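**MEDIA RELEASE — April**

# Mostent opens Driltham works to visitors for robot handling demonstration

Mostent opened its Driltham works to local employers, trades teachers and apprentices this month for a demonstration of robotic handling. The program was organised with Woo, the company's partner on the project, and ran from 9 am until mid-afternoon.

The visit drew 107 guests over two sessions. Each began with a safety briefing, followed by a short talk on how robotic hands and arms are prepared for work with metal parts. Guests were then invited to watch the equipment up close and put questions to the engineers.

Much of the early discussion concerned the four-fingered hand, and in particular how wrists and cabling are protected during set-up. 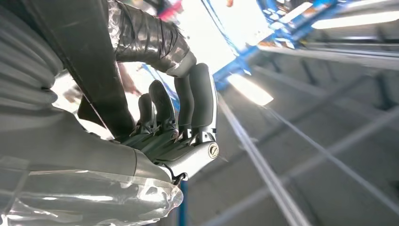 ## Working with formed aluminum panels

The main demonstration centred on large aluminum panels with raised channels and ribs. Panels of this kind are awkward to lift and easily marked, and Mostent has made them the focus of its current trials. The company has recorded 2,319 handling cycles since the project, known as Fukura, began at Driltham.

"Our neighbours see the trucks come and go, but few of them have had the chance to see what we do inside," said Dong-hyun Yeon, who leads the Fukura project. "We were pleased by how practical the questions were. People wanted to know how a part is held, who checks it and what happens when the arm has to stop."

For the panel work, the arm carries a long black bracket tool in its gripper. The panel lies flat on a stainless steel table, with staff close by.
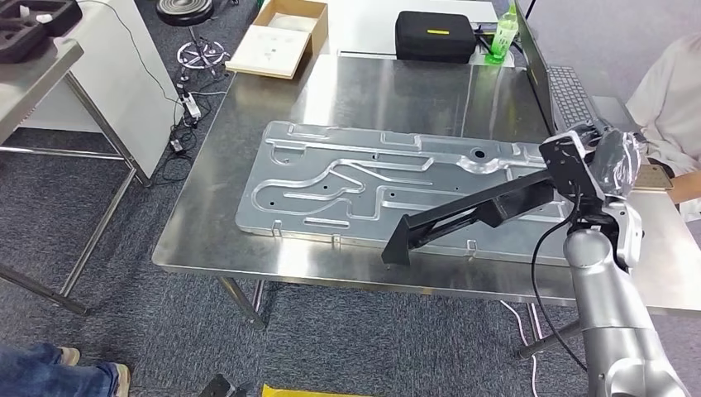

Guests also heard about training. Mostent and Woo will offer 80 places in an introductory course covering safe access, basic programming and routine care of robotic equipment. Places are open to apprentices and to workers already employed in the metal trades — no earlier experience with robots is required.

A second open day is planned for Driltham later in the year. Schools and employers wishing to attend may register their interest with the Mostent community office, which will also take enquiries about the course.

**Media enquiries:** Communications Office, Mostent, Driltham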